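**Ollitholm fit-out, bedroom package: progress note for November**

You asked for a straight account of where the money stands before the next payment is released. Of the 442 line items in the Skillano contract, 128 are signed off. The contractor's own summary says the bedroom package is 90 percent complete. I don't accept that figure, and I'd ask you not to pay against it yet.

The bedroom is where I have the most doubt. The bed is in and has a sheet on it, and that seems to be what the percentage is based on. The wall behind it is still a working surface. It has the setting-out marks in red pen, with 1.23 written between two arrows, and a plug sticking out with nothing on it. A "please do not touch" sign in Chinese is propped against the wall at the back of the bed.

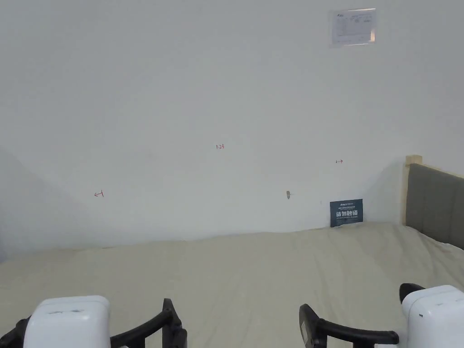 Bachmann takes a different view: pen marks come off in a minute, the measurement is needed until the wall fixing is agreed, and none of it should hold up a payment. Fine, but the fixing has been "about to be agreed" in every update since summer. I have yet to see a drawing that says what 1.23 is measured from.

The soft furnishings are further along. There is a cream-white duvet on the bed and the gray upholstered headboard is in place, though I would want the small metal clips along its edge explained before anyone signs for it. White and pale yellow foam packaging is stacked near the end of the bed. Clearing packaging is a priced item, and it was claimed as done last month.
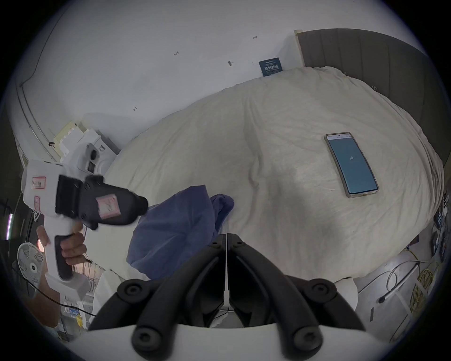
Garum has the snag list and has promised a revised one. The current version has 7 entries for this room, and the wall gets a single line, "make good," with no date and no cost against it.

What I recommend:

- Hold the bedroom payment until the wall is fixed, cleaned and painted.
- Ask Skillano for a percentage based on signed-off items only.
- Take the packaging clearance back out of last month's claim.

The hallway and bathroom figures will follow once I have checked them on site.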